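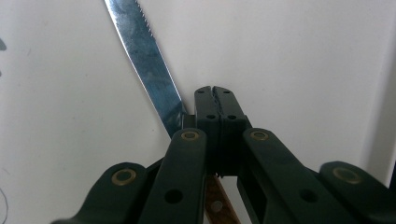

Serrated knife against the white wall, Clindham kitchen.

Clindham Community Kitchen
Progress report to the Habte Fund, second period
Prepared by Selorm Bawa, 2023-04-07

You asked us to keep this one shorter than the November report, which ran long on the subject of drawers. I will try.

Where we are. The small equipment part of the grant is nearly finished. The shared kitchen at Ostdale Road now has a proper set of knives, boards and peelers, and the old ones have gone. Some of the old ones should have gone in a previous decade. There was a paring knife with a handle made mostly of tape, and it had its supporters.

Knives. We bought fewer chef's knives than planned and more serrated ones. The bread group uses them, as you would expect, but so does everyone who cuts tomatoes, and the lunch club cuts a great many tomatoes. Leszek Brzozowska argued for this in November and I argued against it. The order was changed in January and I have been reminded of that since.

Sharpening remains a sore point. The straight blades go to Hetetti, the hardware shop on the corner, and come back in good shape within the week. Serrated blades they won't touch. Our plan is to run them until they tear the bread and then replace them, and we have put a line in next year's budget for it.

Storage. The drawer is no longer where knives live. Reaching into it had become a kind of lottery, and two people won. We looked at a magnetic strip and a slotted block. The strip is easier to wipe down and the block is harder to knock into, so naturally we have one of each and will see which the users complain about less. Each knife has a number on a printed sheet by the sink. The sheet gets wet. A laminated one is on order.

Money. The award for this part of the work was $1,466. We have spent $1,090 on knives, boards, peelers and the two storage pieces, with receipts attached in date order (apart from one from Hetetti, which is handwritten and could be from any date at all). A further $300 is set aside for the second set of cutting boards, the color-coded ones. That leaves $76, and we would like your permission to spend it on cut-resistant gloves.

What went less well. The boards arrived late and in the wrong size. They overhang the sink by enough to tip, and we found this out with a pile of chopped onions on one end. The supplier has agreed to exchange them – we pay the return postage, after a long email exchange I won't attach unless you insist.

The knife skills session was also moved twice, first for the boiler and then for the election of a new lunch club chair, a more heated event than the boiler has managed all winter. It is now set for the end of the month. Leszek will teach it.

Next steps. Exchange the boards, buy the gloves if you agree, hold the session, and settle strip versus block. The final report will cover all four, and drawers only if asked.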